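Our kitchen table in September

Welcome to the gallery, and do put the kettle on first! Most of what we get up to in Cutthorpe happens round one table, and by mid-afternoon it has usually gathered a bit of everything: something to knead or squash, bags still waiting to be unpacked, a plate or two, and whatever toy food has wandered over from the play corner (there is always some). Macarena Segura looks after the modelling table and Yung-ching Tsang keeps the recipe folder, which has now reached 107 pages and badly needs a second ring binder.

Click on a picture for the larger size, and if you would like a print, leave a note in the Felivden tin by the door.

A lump in the middle of the table, on its crumpled clear bag, with a blue tray of little squares just behind. 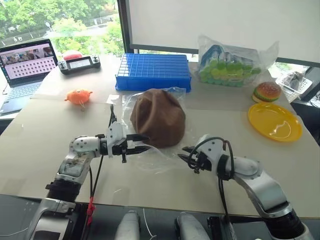
How long should I rest a plain dough before shaping it?
Give it 22 minutes under a clean tea towel, and a little longer if the kitchen is chilly.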